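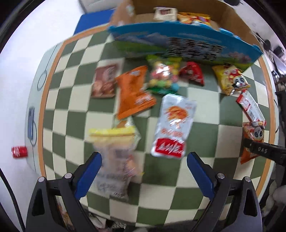 Does the hand-held gripper have to be calibrated before every session?
Once a day is enough, plus once more if it has been dropped or if a finger pad has been changed.

Section 3. Packing and sorting sessions with the Mamomby hand kit

This section was written by the trainers at Stultham, who have used the kit since November and did not build it. Where our results differ from the printed booklet, we say so. The booklet promises "ready in minutes." Allow 21 minutes for the first set-up and be pleased if you beat it.

3.1 Before you start

1. Charge the grip until the light on the heel stays green. A blinking green light means the charger is connected. It says nothing about the battery, whatever the booklet claims.
2. Squeeze the trigger all the way and let go. Both fingers should open fully without help. If one lags, loosen its pivot a quarter turn and try again.
3. Wipe the finger pads with a dry cloth. Do not use alcohol.
4. Open the Zarkdale app on the phone, choose New Session, and wait for the tone. If you hear two tones, the clock did not sync and the session will have to be thrown out later.

Note: The app lets you start recording before the tone. We think this is a mistake in the app and have reported it.

3.2 Choosing items

Packaged snacks are a sensible first set. They are cheap and they come in enough shapes to show where the grip does well and where it doesn't. Stiff packets are easy. Soft pouches and clear bags of candy are harder, and the sales page is quiet on that subject.

5. Spread the items on the work surface with space between them. Some should lie at an angle.
6. Place an open cardboard box within easy reach. Fold the flaps out or tear them off. A flap that hangs inward will catch the back of a finger sooner or later.
7. Keep any single item under 800 grams. The box the kit ships in gives a higher limit. We could reach it, but the pads slid.

Caution: Keep your free hand out of the space between the fingers. The closing force is low but the pivots pinch.

3.3 Running the session

8. Hold the grip so that both fingers point at the item, then move in slowly. Close on the body of the package, never on the crimped end. Crimps tear.
9. Lift, pause for a slow breath, carry the item over the box, and lower it. Do not drop it in from the rim. Dropped items save time and make poor training data.
10. Put the long, flat items in early and let the small ones fill the gaps.
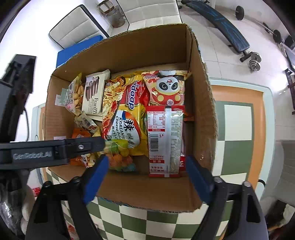 11. When the box starts to fill, slow down. Reaching between packages is where most failed grabs happen, and the automatic failure marker misses plenty of them. Mark each one yourself with the side button.
12. Stop after 31 grabs and rest your wrist. The booklet suggests twice that. Its authors may have stronger wrists than ours.

Note: The optional Aliyu wrist strap takes some weight off the hand. It also gets in the way of the side button, so try it before you pay for a full set.

3.4 Ending and checking

13. Press Stop in the app before you put the grip down. Otherwise the last clip will include the tool rolling around on the table.
14. Open the first clip and the last clip. Check that both fingers stay in view and that the item is sharp at the moment of contact.
15. Upload over a cable. Wireless upload does work - slowly, and with no warning if it quits partway through.

Caution: The app shows a quality score out of 100 when the upload finishes. We have seen high scores on sessions where the view was blocked for long stretches. Treat the score as a sign that the files arrived, and go by your own check in step 14.

If the fingers stop closing evenly, go to Section 4, Pads and Pivots.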